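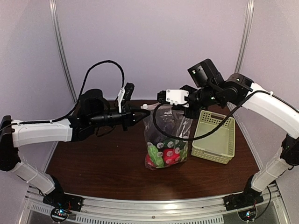

Item 3: clear bag and green basket on the packing table.

PACKING AND PRESENTATION WORKING GROUP
Minutes of the July meeting

Held: Thursday, 9.30 am, Endora meeting room
Present: representatives of Packing, Stores, Purchasing and Dispatch
Apologies: Quality (written comments received and taken at item 4)

1. Minutes of the previous meeting
Accepted with one correction. Under Stores, the carton grade should read "single wall" and not "double wall". The stock sheet was correct and needs no change.

2. Matters arising
2.1 Relabelling of the shelving in the Xavier store is complete except for the bottom row, which is waiting on replacement label holders. Carried over.
2.2 The old heat sealer has been tagged out. Packing asked whether it could be kept for parts. Stores has no room for it and Purchasing sees no value in the parts. Agreed to dispose of it.
2.3 The freight quote from Priltaleo has lapsed. Dispatch to request a new one on the same carton dimensions.

3. Bag and basket format
3.1 The group reviewed the proposed format for the mixed assortment: coloured items in a clear plastic bag, with a pale green plastic basket as the outer. Purchasing confirmed that the basket is a stocked colour at Vivitz and carries no surcharge.
3.2 Clear film was preferred to printed film. The contents supply enough colour and a printed bag would tie the stock to one assortment. Dispatch noted that clear film also allows a visual check at the bench without reopening the bag. Agreed to stay with clear.
3.3 Bag opening. Packing reported that the mouth of the bag tends to fold in on itself during filling, and that the operator then loses time separating the two faces. Options discussed were a lip on one face, a heavier gauge at the mouth, and a change of handling method. Purchasing advised that a lipped bag is a custom item with a minimum order of 1,000. Agreed to work on handling first and to hold the custom bag in reserve.
3.4 Handling method. The draft work instruction has the bag held at two points near the top, one each side, with the contents settled to the bottom before the bag is lifted. Packing asked that the word "settled" be defined. Proposed wording: "no item above the fold line with the bag standing unsupported". Accepted.
3.5 Order of work. Two sequences were put forward: fill the bag on the table and then transfer it to the basket, or line the basket with the open bag and fill in place. The second saves a lift but leaves the bag edge hard to reach for closing. Packing to run both and report times separately.
3.6 Closing. Twist tie retained for the trial. Adhesive tape was rejected on the grounds that customers reuse the bags - the returned comment cards mention this often enough to matter.

4. Quality comments (written)
4.1 Quality asked that baskets be inspected for moulding flash on the rim before use, as a sharp edge will score the film. Stores to add a rim check to the receiving sheet.
4.2 Quality also asked for a contrast check on the bench surface. Pale baskets show up well against dark brown wood grain, but small dark items may not. Packing to place a dark item and a light item on the table and record whether each is readily seen from standing height.
4.3 Comment on bag odour noted. No action until the next film delivery is opened.

5. Stock position
5.1 Baskets on hand: 571. Stores considers this sufficient for the trial and the first release.
5.2 Clear bags on hand: 281. Further bags are on order in packs of 100. Purchasing to confirm the delivery week and advise Packing directly.
5.3 Stores reported that nested baskets are sticking together in tall stacks. Stack height to be reduced and slip sheets tried between baskets. Cost of slip sheets to be charged to the trial.

6. Other business
6.1 Dispatch asked that item codes for the bag and the basket not be merged until the format is approved. Agreed.
6.2 Packing requested a second bin for film offcuts. Approved.
6.3 The spelling of "colour" on the draft insert card is inconsistent - Purchasing to correct before the proof is returned.

7. Actions
Packing: time both filling sequences (3.5); contrast check (4.2)
Stores: rim check on receiving sheet (4.1); slip sheets and stack height (5.3); label holders (2.1)
Purchasing: bag delivery week (5.2); insert card (6.3)
Dispatch: new quote from Priltaleo (2.3)

Meeting closed 10.40 am. Next meeting in the same room, date to be advised by Packing once the sequence times are in.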